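Drying the glasses at the Starholm kitchen

Narayanan Alva, 18th November

We washed and put away the glassware after the Devadiga dinner. There were 300 pieces to get through, a mix of hired glass and our own plastic picnic sets. A few notes from the drying end of the counter.

Stemware goes upside down, foot in the air, so the bowl can drain. The pink plastic ones get the same treatment as the clear glass. Plastic holds on to drops longer and usually needs a second wipe.

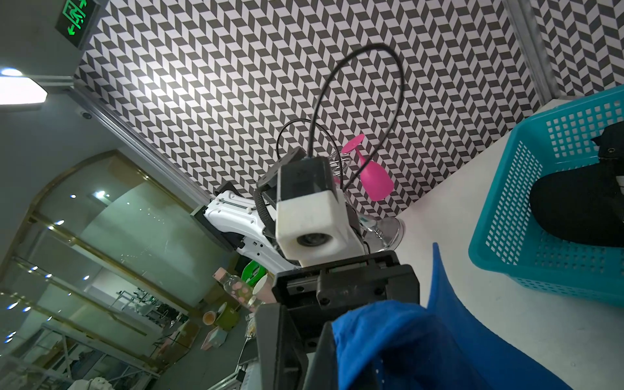 We keep separate cloths for glass and for cutlery. New cloths leave lint for the first few washes, so ours have been through the machine at least 4 times before they touch a wine glass. Hold the bowl, not the foot, and turn the cloth around it.

The chevron tile went up in June. It wipes down easily and the pale gray doesn't show splashes much. Racks go back on the shelf once everything is boxed.

935 views · 70 shares

3 comments

marla_t: Do you air dry first or go straight in with the cloth?

N. Alva: Air dry for a bit, then cloth.

Pete in Orent: I like that tile.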